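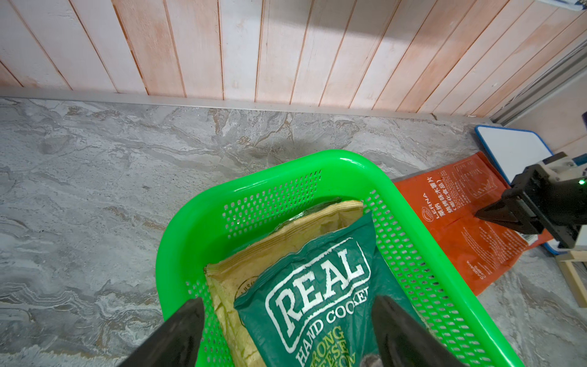 Caltilier's sales sheet gives its two-armed packing cell a setup time of 30 minutes. I spent most of a working day in November at Pesent, the contract packer that leases one, and the arms didn't move a single bag of chips until after lunch.

Setup is the part the brochures skip. The cell has two arms, and each one carries a small camera close to the fingers. Before a shift, someone has to teach the cameras where the table is, where the basket is and how far apart the fingers should be when they close. The technician on duty did this with a laptop on her knees, a rag and a steel ruler. She cleaned the finger tips first. Chip bags leave a film on them, and a greasy finger slides off foil.

Foil is the real trouble. A bag of chips is mostly air, it changes shape when you touch it, and it throws glare back at the camera. Stiff cartons gave Pesent no grief. Bags did, so the technician keeps a practice set and runs it every time the cell has been touched. The day I visited it was a pale yellow bag and a dark green one marked "REAL" and "HAND COOKED," both in a neon-green plastic basket, and an orange bag of LERNA cassava chips lying flat on the marble-patterned surface beside it. The left arm works over the basket. The right one gets the orange bag.

A flat bag sounds easy. It wasn't. The fingers have to come down low enough to gather some foil but not so low that they press on the tabletop, and the margin is set by hand. She lowered it, ran it, raised it a hair and ran it again. There is an automatic routine for this. She has it turned off.

Gebru, the service firm that looks after the cell, blames wear in the finger pads and wants them swapped every 3000 picks. Caltilier blames the lighting. Pesent's own log has 632 stoppages since the lease began, and 312 of them are filed under "grip, other," a category that tells you nothing except that someone was in a hurry to restart the line.

I asked what the cell had saved. The plant office pointed me to a report by Brurell, the consultant that recommended buying in. It counts the packing hours the arms took over. I looked for the technician's hours and couldn't find them in the main table or in the notes at the back.

By midafternoon the practice set was running and she had closed the laptop. She left the ruler on top of it.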